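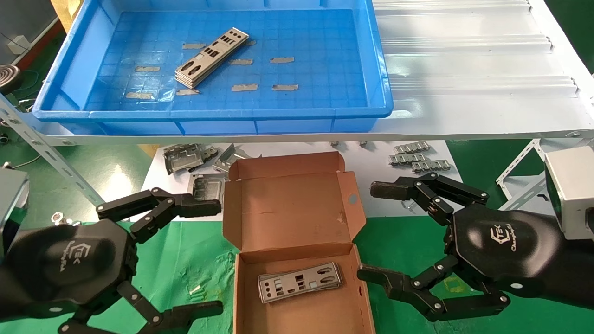

Right, PC people of the internet, let me talk to you about I/O shields. You know, the thin metal plate with all the holes in it that goes in the back of the case, and that you forget to fit until the motherboard is already screwed down. I have spent my whole February with them and I have Opinions.

Background for anyone new round here: Guoqing Long and I run the spares side of Woo. We sell the little bits people lose. Shields, brackets, standoffs, odd screws. Last month we bought a job lot from Budano when they cleared a store room, and the delivery note said 2715 shields. Two thousand seven hundred and fifteen!! I thought it was a typo. It was not a typo.

They came stacked like toast, wrapped in film and stuck down with tape. So much tape. I am finding strips of it on my sleeves, on the kettle, on the cat at home. If you have ever wondered where all the tape in the world goes, come round for a cuppa.

So the job is: take a shield, check the port holes, check the edges aren't bent, pop it in a little brown cardboard box, close the box, label, next. Sounds like nothing. Then you do it for a whole afternoon and you start having feelings about where the audio jacks are.

Tip one if you ever do this at home with a drawer full of old ones: lay them flat before you match them to a board. Holding one up in the air and squinting is how you end up with it upside down. I have done it. Peninah Mugo has done it and she builds machines for a living.

Tip two: those springy little tabs round the holes WILL get your fingertips. Thin gloves. Gerd Vogler laughed at my gloves and then asked to borrow them by teatime, so there we are.

Someone asked how we sort them. Stacks in the blue tray at the back, a messy pile down on the table for the ones I'm working through, and brackets kept over on the right so they don't wander in with the shields. The brackets are a separate job lot and a separate headache -- I'll do a thread on those when I can face it.

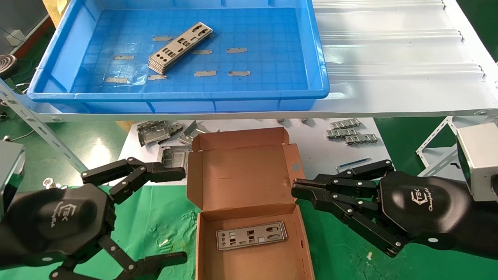 One in the box, lid still up. Plenty more where that came from.

The boxes, by the way, are the bit I'm proudest of. We used to send shields out in padded envelopes and they'd arrive bent like a crisp. Bonifacio Escobar found us a plain cardboard box from Drorkura, flat base, folds up in seconds, and I have had far fewer sad emails since.

Count so far, for those of you following along (hello, both of you): 839 boxed and labelled, 643 of them done this week, which I think deserves a biscuit. Guoqing says I can have a biscuit at a thousand. Guoqing is not the boss of the biscuits.

And yes, before you ask again, we do look through them for the older boards. If you're after a shield for something ancient, send me a photo of the ports, left to right, and the model number off the board. "It's a sort of black one" doesn't help me, Parveen Pirzada, you know who you are.

Last thing, don't bin the shield when you scrap a board! They weigh next to nothing and someone out there is staring at a dusty gap in the back of their case. Post it to us, we pay the postage on ten or more.

Going back in. Got the radio on, got a fresh roll of labels, and I'm hoping to get another stack done before six.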